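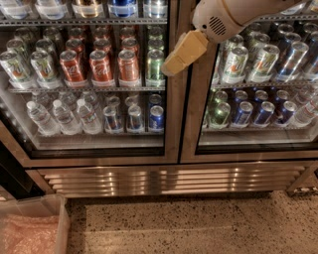

Head camera view, right arm at the upper edge of the right door, close to the center mullion.

Search this repository

# fridge-door-faults

Episodes from the two-door beverage refrigerator task at the Ulevport site, kept apart from the main Pulton release because the door grasp failed or the arm stopped on a force limit. Do not merge them into the training split.

## Contents

- 392 episodes attempted
- 188 ended in a protective stop
- 147 ended with the gripper slipping off the door
- the remaining 57 were aborted by the operator

## Fault

The door pose estimator, Virág, locks onto the wrong vertical edge. The two doors meet at a center mullion, and cans and bottles show through the glass on both sides of it. When the estimate shifts toward the mullion, the gripper closes on the fixed frame and the pull command loads the wrist until the limit trips. Smaller shifts give a partial grip that slides off.

The wrist force threshold was set too high before episode 132. Treat force readings from those episodes as saturated.

## Labels

`stop_force`, `slip`, `abort_op`. One label per episode, assigned from the controller log. Where a slip was followed by a stop, the label is `stop_force`.

## Safety

Replay on hardware only with the Wastska controller in reduced-force mode. Keep hands out of the gap between gripper and door. After a protective stop, release the gripper before backing the arm away; reversing under load can pull the cabinet forward.

## Known issues

- Door angle is missing from the Thursday session.
- No left-door grasps are included.
- Stock layout was not logged.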